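Robot Manipulation Studio, Handout 4
Cloth and the rack

Instructor: Consuelo Echevarría
Read before the lab. Reading it during the lab is also popular, and slower.

Up to now you have been picking up blocks. Blocks are polite. They stay the shape they were and go where they're put. Cloth has no such manners, and for the rest of the term it will be your main colleague. The task is called Miranda: take the cloth off the table and hang it on the rack with the two hand-held grippers.
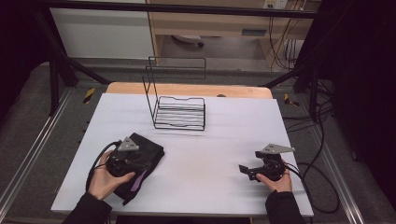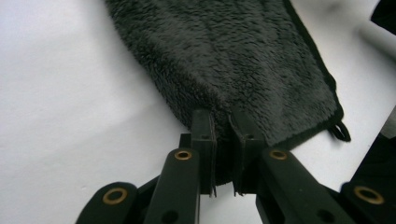
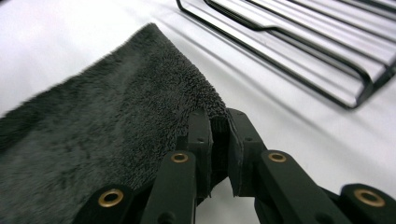 4.1 What you hand in

Each pair records 40 demonstrations. Swap operators at the halfway mark, even if one of you is clearly better at it. The one who is better will be insufferable by then and could use the rest.

A demonstration starts with both grippers open and off the cloth. It ends with the cloth on the rack, both grippers open again, and hands back over your own side of the table. If you let go and the cloth slides off, keep recording, pick it up and carry on. Recoveries are worth having. Swearing is picked up by the microphone and I do listen to these.

4.2 Picking a grasp

Go for an edge or a corner. If you pinch the middle of the cloth you will lift a sort of tent, and last year's class produced a great many tents.

Close slowly and let the fingers take up the pile before you lift. On thick fabric you can hold a mouthful of fluff and think you have the towel. Give it a small tug along the table first. If the rest of the cloth follows, lift.

The second gripper should already be moving when the first one closes. Most beginners park it in mid-air like a spare umbrella. Decide beforehand which hand goes first and write it at the top of your log.

4.3 Varying the start

Change the cloth's position and angle between runs. Crumple it a bit more or a bit less. Leave the rack alone for the first half, then shift it by a hand's width or so for the second.

The reason is Flindside, our baseline policy from last year. It was trained on 1,253 demonstrations, most of them with the cloth squared up beautifully to the table edge by tidy people. It was superb on a squared-up cloth. Turned a little, the same cloth might as well have been a live eel.

4.4 Checking your data

Run everything through Vakel before you leave the lab. It will flag dropped frames and any run where the two grippers' clocks disagree. A flagged run doesn't count toward your total, however lovely it felt at the time.

Then watch some of your own recordings from the gripper view. It's dull, and it is also the only way to find out that your sleeve was in the way all afternoon.

4.5 Training

Samon will have your jobs queued overnight. One job per pair. Last March a student submitted 80 with slightly different learning rates, and the cluster people still bring it up when they see me in the corridor.

Use the default settings first. Change one thing at a time after that, and write down what it was. "Tweaked a few things" is not an entry I can mark.

4.6 For discussion next class

Come ready to talk about what your policy should do when it has hold of the wrong bit of cloth. Regrasp, or hang it anyway and hope? Bring one run from your own set where you had to choose, with the run number. I'll put a few of them up on the projector, starting with whoever sits at the back.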